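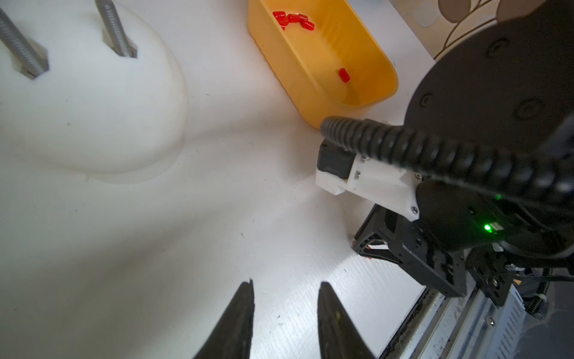
Fesora Ready-Mixed Wallpaper Paste, 660 g tub
Item no. 826
In stock - ships from the Grallby store

I've been hanging wallpaper since before I owned this store, and I've gotten paste in my hair, in my shoes and once all the way through a box of family photos. So I'm picky about it! Fesora is the one I use in my own house, and it's the only ready-mixed paste we carry right now. (We used to stock two others. One went stringy in the tub and the other smelled like a wet basement.)

It comes smooth, white and thick, a bit like yogurt. You open the lid, give it a stir with a clean stick and you're off. No powder, no bucket, no lumps to chase. It goes on white and dries clear, so you can see where you've been with the brush, which is a big help on a pale wall in bad light.

What I like most is how long it lets you fiddle. You can slide a strip up or down a little after it's on the wall, peel the top foot back, curse, and lay it down again. With a big pattern you will need that. 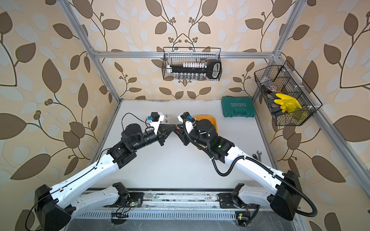
Large brown and white leaves with berry clusters on beige, across the back and sides.

About big patterns, while I'm here. People come in with one wall measured and buy exactly that much paper, and then they find out about the repeat. The bigger the motif, the more you cut off and throw away to make the leaves (or birds, or lemons, whatever you fell in love with) line up at the seam. Look for the repeat on the roll label before you do any math. If you bring your measurements to the counter, Chun-yin Leung will work it out with you on paper, and she's a lot faster than the online calculators.

Does it change how much paste you need? Not much. You only paste what goes on the wall. But you'll be handling each strip longer, so don't paste the whole room ahead of yourself. One strip's worth of wall at a time, plus a hand's width extra so the next edge has something to grab.

How to use it

Wash the wall first. Kitchen walls especially, even if they look fine. Let it dry overnight.

If the wall is bare plaster or fresh drywall, prime it. I know, I know. Everybody wants to skip this and then they call me in January when the heat's been on and the seams are opening up.

Stir the paste. Don't thin it unless your paper's instructions say so.

For paste-the-wall papers, roll it straight onto the wall with a short-nap roller and use a brush in the corners. For the old-fashioned kind, paste the back of the paper, fold it loosely on itself and leave it for four minutes before you hang it. Set a timer. If one strip soaks longer than the next, they'll stretch differently and your pattern will creep.

Smooth from the middle out. Wipe any paste off the face of the paper with a damp sponge right away, and rinse that sponge more than you think you should.

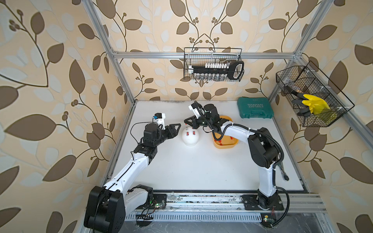 Photo: Sum-yee Fu

Corners deserve their own paragraph. Don't ever try to wrap a full width around an inside corner. It looks perfect when you walk away and by breakfast there's a hollow you can poke a finger into. Measure from your last strip to the corner at the top, middle and bottom, take the biggest number, add a little, and cut the strip lengthwise. Then start the new wall with a fresh plumb line. You'll lose a sliver of the pattern in the corner and it'll bug you for a week, tops.

I keep a small artist's brush in my apron for corners and for lifted edges. A dab of Fesora behind the edge, press, wipe, done. It's why I tell people to hang on to whatever's left in the tub. Press some plastic wrap right down on the surface, put the lid on tight, and keep it somewhere that won't freeze. Mine was still good after seven months in the hall closet.
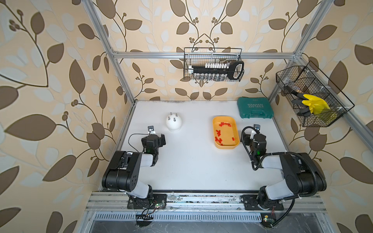 And if you do find it's gone a bit firm on top, scrape off the skin and stir what's underneath. If it smells sour, toss it.

What it's good for: regular paper, paste-the-wall paper, lightweight vinyl, borders, lining shelves and drawers.

What it's not for: heavy fabric-backed vinyl, grasscloth, anything foil, bathrooms with a shower and no fan. For grasscloth get the Gekine clay paste instead, and call us first, we only keep a few tubs in the back.

From customers

"Did the powder room in an afternoon with a very large floral. I had to pull one strip off twice and it went back fine." - Bianca Toma

"Good paste, easy cleanup. The lid is a pain to open, I ended up using a screwdriver." - Chin-lung Hsu

(He's right about the lid! Run a butter knife around it.)

"Bought it for a dollhouse. Way too much paste for a dollhouse." - Li-hua Lau

Goes well with

Yang seam roller, narrow
Yang smoothing brush, soft bristle
Short-nap roller sleeves
Grallby cotton drop cloth

Pickup orders are usually ready the same day - just come to the side door and ring.

Page updated October 6, 2022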